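Elle habite Flalline depuis l'enfance et n'en tire aucune fierté particulière. Naima Gaber accorde des pianos. Elle en a accordé 491, chiffre qu'elle tient dans un carnet à spirale, « par superstition plus que par comptabilité ».

Le métier, dit-elle, s'apprend surtout dans les cuisines. « On vous sert un café avant de vous montrer l'instrument. Plus le café est bon, plus le piano est mal en point. » Elle a travaillé seize ans dans l'atelier Morsy, à Zustmont, où l'on restaurait des droits que leurs propriétaires prenaient tous pour des merveilles. « Le piano de la grand-mère a toujours été joué par quelqu'un de célèbre. Personne ne sait plus qui. »

Sur l'oreille absolue, elle est sans tendresse. « Je ne l'ai pas. Ceux qui l'ont me téléphonent à huit heures du matin pour un la. » Elle s'en remet aux battements, ce tremblement entre deux cordes presque semblables, et à une clé dont le manche a été recollé trois fois.

Et les enfants ? Il faut les laisser taper, répond-elle. Le solfège attendra.

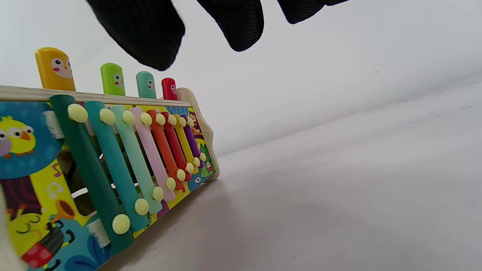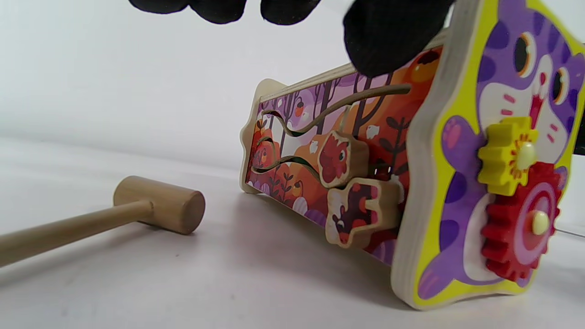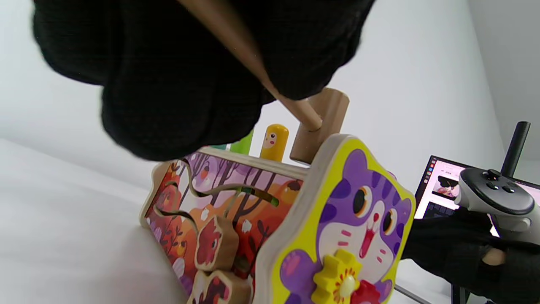 Maillets et jouets de bois, avant le clavier.
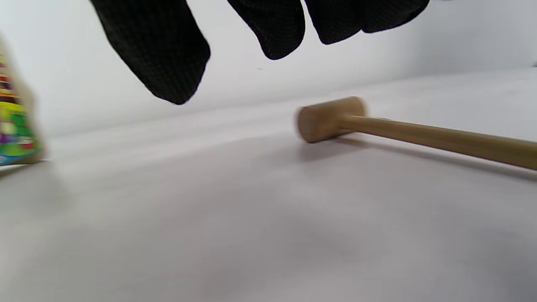 Irfan Shaikh n'est pas de cet avis : à l'entendre, un enfant qui tape pendant deux ans tapera toute sa vie, et l'on ferait mieux de lui apprendre d'abord à écouter une note jusqu'à ce qu'elle s'éteigne. Naima Gaber, à qui nous rapportons l'objection, hausse les épaules. « Qu'il vienne l'expliquer à un enfant de trois ans. Je garderai les manteaux. »

Reste la question du chauffage, sur laquelle elle est intarissable. En novembre, tout Flalline rallume ses radiateurs et son téléphone sonne. Les tables d'harmonie sèchent, les aigus filent, les clients accusent le déménageur. « Je leur dis de mettre un humidificateur. Ils achètent une plante. »

Elle repart à seize heures pour Skerach, où l'attend un quart-de-queue installé contre une cheminée.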